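Nov 18, 2019
Folding bench, garment notes. E. Jitaru, copy to Brenda and Fidel.

Continuing with the Painemal fold sequence on plain garments. Moved off the ribbed lot from Ollisberg for now; the ribs were hiding the crease lines and we could not agree on where the fold sat. Back to the dusty pink, single layer first, then folded flat.

Bench height unchanged. Wiped the top down before starting because the pale surface shows lint and the pink sheds.

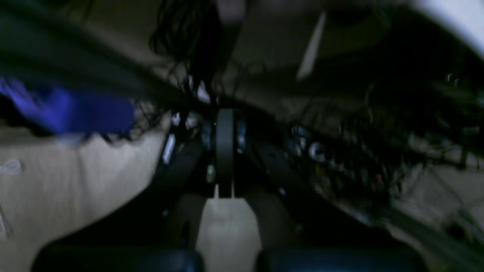 Conditioning: garments hung overnight, 10 minutes flat before the first fold. Brenda wants 3 folds per garment and no smoothing by hand between them. Fidel smoothed one anyway, struck from the sheet.

Fold order as per the Grastar card:
sides to centre
hem to collar line
half again, if the thickness allows

The third step is where the stack starts to spring. Pressing with a 440 g weight holds it while the weight is on. Once it comes off, the upper layer creeps back. A longer press might help, not tried yet.

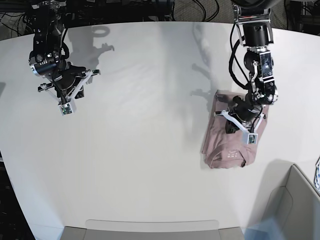 Placement on the table matters more than I had allowed for. Near the curved edge there is no straight line to square the fold against, so I have been judging it by eye and the error carries through to the last fold. Suggest a strip of low-tack tape as a datum. Trefor has a roll in grey, which would show well enough against the off-white.

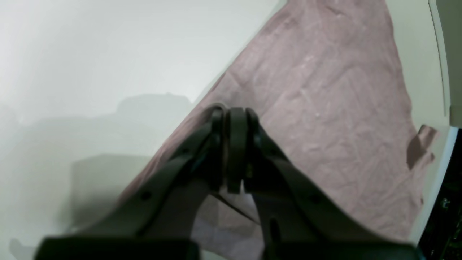
Fine wrinkles in the pink are still present after folding. Not counting these as a fault. The Iltent sheet only asks for edge alignment and flatness, and I would sooner keep wrinkles in a separate column.

To do: tape datum, repeat with the longer press, ask Iara whether the ribbed lot can be steamed before it comes back to us. Lint roller is nearly finished, need another.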